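Setting up the Skallar home kit in a spare room (and whether I'd buy it again)

Posted 17 May 2025

I've had the Skallar starter kit from Stoltside for a few weeks now, and since three people have emailed me asking how hard it is to get going, I figured I'd write up the whole setup. It's a little rolling robot with a lift tray, a charging dock, a head unit with the camera in it, and a bag of stick-on markers. You show it your room, you tell it which surfaces matter, and it learns to fetch and carry light stuff between them. That's the pitch, anyway!

I paid 600 dollars for mine during the spring sale. The extra marker pack was 20 more and I'd say skip it until you've run out of the ones in the box (I still haven't).

What you need before you start

A phone with the Skallar app on it, a small Phillips screwdriver, a damp cloth and a free outlet. Give yourself an afternoon. The box says an hour, and maybe Murdo Imrie can do it in an hour, but he writes the setup guides for Stoltside so I don't think he counts.

Step 1: Charge everything first

Plug in the dock and let the base and the head unit both fill up. Mine took about 115 minutes. The head unit has its own battery, tucked under the rubber flap, and if you start the room walk with it half full the app will happily let you get most of the way through and then quit. Ask me how I know.

Step 2: Update the firmware

Open the app, tap the gear, tap Base, then Update. You want build 2072 or newer. The older build that ships in the box has a bug where it forgets the dock every time you change the room name, and I changed the room name a lot.

If the update hangs at the very end, hold the power button until the ring goes dark and try again. It picks up where it left off.

Step 3: Put the markers on

The markers go on furniture, one per surface, somewhere near the front edge. Wipe the spot with the damp cloth and let it dry before you stick anything down. They do peel off cleanly, and I've moved some of mine twice, but press them for a slow count of ten or the corners curl.

Low surfaces first. The tray only lifts to about knee height, so a desktop is something the robot can map and steer around but it can't set things on it. I was a bit let down by that, and the product page could be a lot clearer about it.

Step 4: Do the room walk

Now take the head unit off the base and carry it around the room yourself, slowly, pointing it at the things you want it to know. I do one loop at chest height and a second one looking down. Corners, furniture legs, thresholds, doors. Go slower than feels normal! My first map came out with a desk that had one leg, because I'd swung past the other one like I was late for a bus. 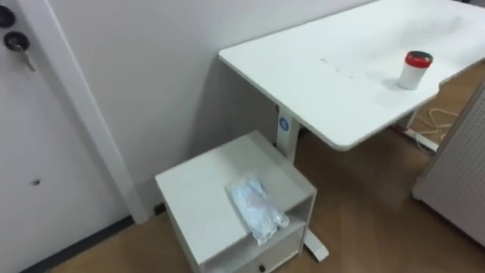 Cables are the thing I'd spend the most time on. The app lets you draw a keep-out zone with your finger, and I'd draw one around every power strip and every loop of cord on the floor, with a good margin. Mine's wheels are small and grippy and they love a cord. You could also just tidy the cords up, I suppose, but the keep-out zone takes ten seconds and I'm who I am.

White furniture against a white wall is the other trouble spot. The depth reading gets vague and the edges wander. Turning on the overhead light helped, and so did walking the same stretch twice from different sides.

When you're done, put the head back on the base (it clicks, then clicks again) and tap Build Map. Go get a coffee.

Step 5: Test with something you don't care about

I used a rolled-up sock. Put it on the tray, pick a surface in the app, tap Deliver and keep your hands off. If it stops short, nudge the surface outline closer in the map editor and run it again. Don't move the marker yet, it's usually the outline.

Would I buy it again?

Mostly yes. It's fun, the mapping is better than the MacAulay I tried last year, and support answered me the same day. I wish the tray went higher and the app didn't log me out so often. Magnus Haldane over on the Wumex forum got his to do two rooms with a door between them, and he's posted his settings, so go read that thread if you've got more space than I do.

There's supposed to be a taller lift coming in June. I'll update this page when I've had my hands on one. If you get stuck on the firmware step, leave a comment with your build number and I'll try to help.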